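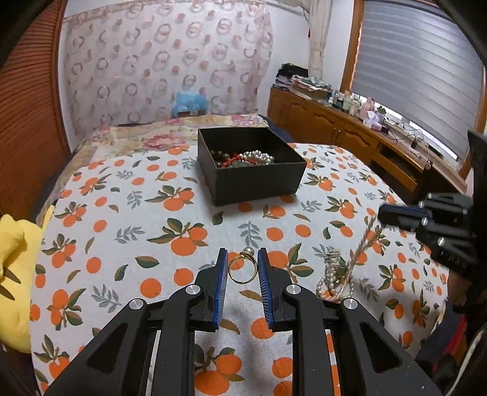
Minutes of the March meeting, Zollau Jewellery Swap Circle

The meeting opened at 2.15 in the afternoon, in the bedroom of the Ghaffari flat. The minutes of the last meeting were read and accepted with one correction: the repair fee is paid by the owner and not by the circle.

1. Sorting of the pieces
It was agreed that pearls, coral and green beads may stay together in one box until the spring table, but every strand must be closed at the clasp before it goes in. Members complained that necklaces without a box become knotted. The twisted cord necklace will be kept apart from the pearls from now on. Rings are to be laid on the cloth one at a time while the list is written, and then put away before the next ring is taken.

2. Boxes and pouches
The offer from Hutix for lined boxes was read. The price is acceptable, but the smallest order is too large for us. We will ask Zekora if they sell in smaller quantity. Until we have an answer, we continue with the boxes we have – also the old ones without a lid. 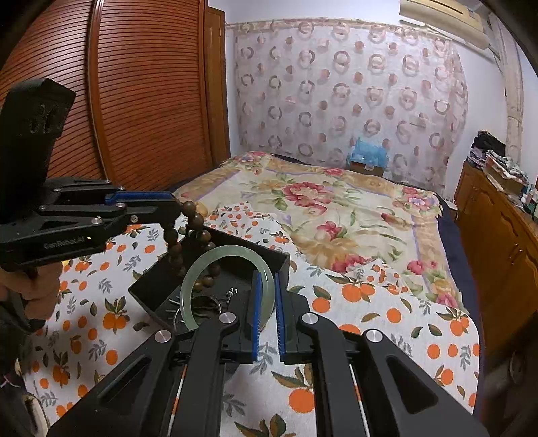
3. Bangles and bracelets
The members discussed how to store hard pieces. Jade can chip when it is pressed against metal, and two members have had such damage at home. It was noted that the pale green bangle was standing in the same small black box as a bunch of keys and the dark bead bracelet. Decision: keys do not go into jewellery boxes. Each bangle will receive its own pouch, and bead bracelets are stored flat. We need four pouches for this.

4. Spring table
The table will be open for roughly 3 hours, in the hall at Zollau. Members bring their own cloth. Pieces for exchange must have a paper label with the material written on it, and if the material is not known, the label must say so. One member asked if repaired pieces are allowed. They are allowed, when the repair is mentioned on the label.

5. Other matters
The cleaning of coral was postponed to the next meeting, as the opinions were very different. The list of pieces will be copied in clean writing and sent to all members before the end of the month.

The meeting closed at 4 o'clock.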